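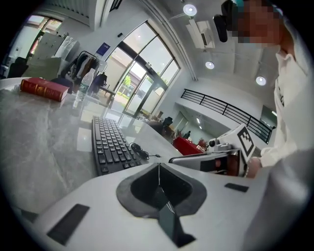
3.2 Session length and the pause button

We were delighted by how much the play logs told us once we stopped looking at averages. Drirby, the tile-matching game used throughout this study, records every pause, and it is in the pauses that players differ most. Of the 300 people who kept the game on their phones through October, 193 paused at least once in the middle of a level and came back to the same level later that day. A further 84 paused too, but always began a fresh level when they returned (the old one was left unfinished, sometimes for good!). The rest played each level straight through.

Figure 2 plots the length of each pause against the number of moves left in the level. The pattern is lovely to see. Players with only a few moves to go tend to come back quickly, while those near the start of a level drift away for hours. Kermani and Ghoneim found something similar in their work on Pundunitz, a word game with much longer rounds, and we had not expected it to hold for a game this short.

Figure 2. Pause length and moves remaining, all players who paused. Each dot is one pause.

One point needs care. Drirby treats an incoming call as a pause, and our logs cannot tell this apart from a player choosing to stop. Melina Kontogiannis suggested removing every pause shorter than a minute, and we tried this; the slope in Figure 2 becomes slightly flatter but keeps its shape. We have left the short pauses in. Section 3.3 looks at the same players once the daily reward was switched off, where the picture changes a good deal.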